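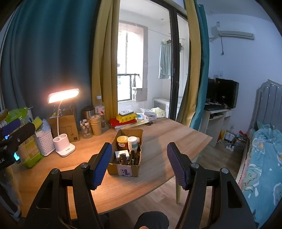 Kenari open day – who went?

marrowfat
Posted in Days Out and Demonstrations

Well, I finally got myself to the Kenari open day in August, after missing it two years running, and I'm so glad I did! More than 585 people through the door over the whole day according to the chap on the gate, and it felt like most of them were in the tea queue when I was. The talk I enjoyed most was Aoi Ishida's, on teaching grippers to handle ordinary household things. She had us passing the hand-held one along the rows, and it is a lovely thing to hold, quite a bit lighter than I'd feared. You squeeze, the two fingers come together, and you feel very clever indeed until you try to pick up a pair of scissors lying flat. I had 6 goes and managed it once.

Did anyone else get a turn?

tilly_b
Yes! I was two rows behind you, I think (green coat, noisy child). My son went straight for the paper cups and squashed the first, then got the knack of it and wouldn't give the thing back. Aoi was ever so patient with him. I do wish they'd let the little ones have longer, though I can see that with a hall that full it's hard to be fair to everybody.

OldPärnHand
I'll be the grump, then. Nice enough day and I don't want to spoil anybody's memory of it, but 40 minutes of people squeezing a gripper by hand isn't a robot demonstration to my mind. I went to see the Bulotton arm working by itself, and it spent the afternoon under a dust sheet.

marrowfat
Oh, that's a shame about the arm, I didn't know you'd gone specially. I'd still stick up for the talk. The hand-held part is where the learning comes from, she was quite clear on that, and I'd sooner see the dull middle of the job than another arm waving at me.

Fatitum_fan
With Pärn Hand on this one, a bit. The programme did say "live arm, 2 pm". I came 27 miles for it. They might have put a note on the website.

kestrel9
There was a note, but only on the board by the cloakroom, so fair point. I asked Masaru Shibata about it afterwards and he said a part hadn't come in time. He was very apologetic and spent ages showing me how the finger pads are changed over, which I found more interesting than I can really justify.

OldPärnHand
Fair enough, I never saw the board. Were the pads ribbed all the way across, or only at the ends? I'm making a pair for a litter picker and mine keep slipping on jar lids.

kestrel9
I'll have a look through my notes tonight and let you know.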